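3.2 Scoring procedure and judge agreement

Execution scores were collected from video of 23 floor routines performed at the Bondham junior meet in October. Each routine was scored twice by every judge, first at normal speed and then again after a break of 20 minutes, with the order of gymnasts changed between the two passes. Judges worked alone and did not see one another's marks. Difficulty values were fixed in advance by the meet panel and were not part of the analysis.

Deductions were entered in Saltel, a scoring program that stores the time of each entry along with its size. This made it possible to assign a deduction to a given element even when the judge entered it late. Entries made more than 2 seconds after the end of an element were checked by hand – most of them belonged to landings. Entries that could not be matched to any element were kept in the total but left out of the element-level comparison.
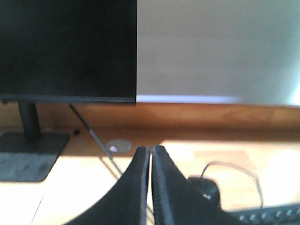 Figure 2. Monitor and stand on a desk.

Agreement between the first and second pass was higher for falls and steps out of bounds than for body shape errors. Large deductions were nearly always repeated. Small deductions for bent knees or loose feet were often given in one pass and missed in the other, and the totals could still match when the separate entries did not. For this reason we report agreement at the element level as well as for the full routine.

The Prelto index was used to express agreement on a scale from 0 to 100. It gives less weight to elements on which no judge took a deduction, so that a clean routine does not raise the result by itself. Shirima weighting was applied to tumbling passes only. Dance elements were left unweighted, as their start and end points were harder to set from video – leaps joined directly to turns were treated as a single element. Routines with a restart in the music were scored from the restart onward, and the earlier part was dropped from both passes.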